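Search Kurside Young Science
Type a word here
Go

Can a robot tidy your room yet?

Some robots are very good at one job. A robot in a car factory can join the same two pieces of metal all day long. A robot vacuum can trundle across the carpet while you are at school. Tidying a room is much harder, because a room is never the same twice.

Think about packing a box. You look at what you have, pick something up, turn it round and put it in. You do this without thinking about it. A robot has to work out where the box is, which side is open and how tightly to hold each thing. If it squeezes too hard, the thing may break. If it squeezes too gently, the thing falls.

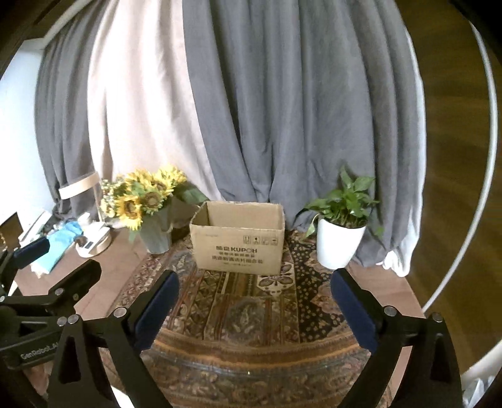

An open cardboard box on a round table, between a vase of artificial sunflowers and a leafy plant in a white pot.

Plants and flowers are tricky for machines. Leaves bend and hang over the edge of the pot, so their shape changes when they are touched. Patterned cloth can be a problem too – a robot's camera may muddle the pattern with the things on top of it.

Cardboard looks easy, but flaps can spring back. People hold a flap down with one hand and use the other to pack. A robot with one arm has to find another way.

So can robots do chores yet? A few can do parts of them. Some can fold a towel or put a cup on a shelf, slowly, and they still make mistakes. In shops and warehouses, robots often move whole boxes from place to place, while people do much of the fiddly packing.

Try it yourself

Find an empty box and 5 soft toys. Put one hand behind your back. Use only your thumb and one finger on the other hand to pack the toys and close the flaps. Which part was hardest?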